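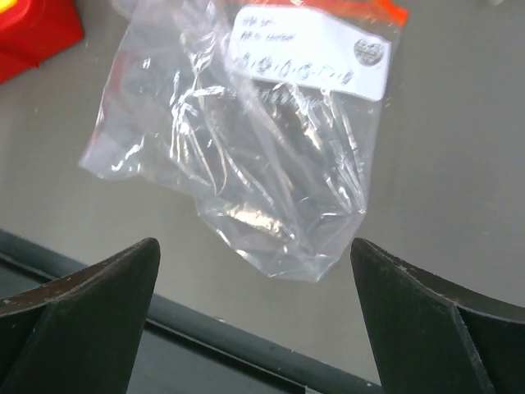

## Bag first, label second: a morning with Mirjam Van der Linden

Notes typed up fast, quotes as close as I could get them.

Small parts. That's the whole job, according to Mirjam Van der Linden, who runs the parts room at Belside. Hinges, catches, feet off old radios, all of it into clear zip bags with a paper label. She's been at it 4 years and has opinions.

"People want boxes. Boxes are fine if you never need to find anything," she says. "I want to see there's something in there before I open it."

But you can't always see much, I say. The plastic creases, the light bounces off, you get a dark shape and a shine.

"Sure. So you write the label."

Ah, the labels. White paper, handwriting, a round stamp on the right. I could not read one of them. She laughs at this, not for very long.

"Pieter says the same. Pieter Willems, he does the shelves. I write small on top and big underneath. The big line is what you go by. If you can't read my big line, come ask me."

And the stamp?

"Stamp means I checked it. No stamp, it goes back on the table."

She buys the bags in packs of 100, the sort with the orange-red strip at the zip. Tried a cheaper kind in February. Hated them. "The zip opened in the drawer. I had screws everywhere, I was on my knees with a magnet." The leftover ones went to Nele De Smet upstairs, for seeds.

We get onto reusing. She does it, up to a point. A wrinkled bag is still a bag, she says, and I get a short lecture on pressing the air out before you close it. Flat of the hand, from the bottom up, then the zip. I'd always done it teh other way round.

"Then you have a balloon. You can't stack balloons."

The catalog stands at 1,578 entries, on paper, in two binders. Toon Vanhove wants it on a computer. Mirjam is not against it. She'd like him to do the typing.

Does she ever open one and get a suprise?

"Once. Label said spring, I opened it, and it was a key. Good key too. Still don't know what for." It has its own bag now. She says she wrote "key" on it, nice and large.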